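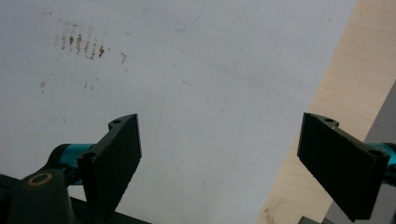

The week the gripper stopped closing

Sunday 31/08/2025, and I'm finally writing up the fault that ate most of my week. Get yourself a cup of tea, it's a bit of a moan.

I've been working with a hand-held gripper, two black fingers and a trigger, over the same stained white board I use for everything (yes, I know, the brown marks don't come off, I've tried). On Tuesday I squeezed the trigger and the fingers just stayed wide apart. No grinding, no error, nothing! I let go, squeezed again, and they snapped shut so hard that I nearly lost a fingertip. I'd been poking at the linkage with my other hand at the time, so that one's on me.

First thought was the motor, so I swapped in the spare from the Zedden kit. Same again. Then I blamed the firmware and spent an entire evening rolling it back, which did nothing except wipe my settings. Lovely.

It was Hjalti Snorradóttir who asked if I'd wiggled the trigger cable. I hadn't. I'd done 700 open-and-close cycles since January and never once looked at it, and sure enough there was a break inside the sleeve, right where it bends by the handle. Held one way it worked, held another way the command just sat there until the wires touched again. Hence the snap.

New cable's in, with a proper clamp on it this time, and I've done 200 cycles without a hiccup. I've also turned the closing force down, and the power comes out before my hands go anywhere near the fingers. Brynhildur Holst wants me to add a stop button as well. I've ordered one, a big red one, and it should be here before the next lot of testing.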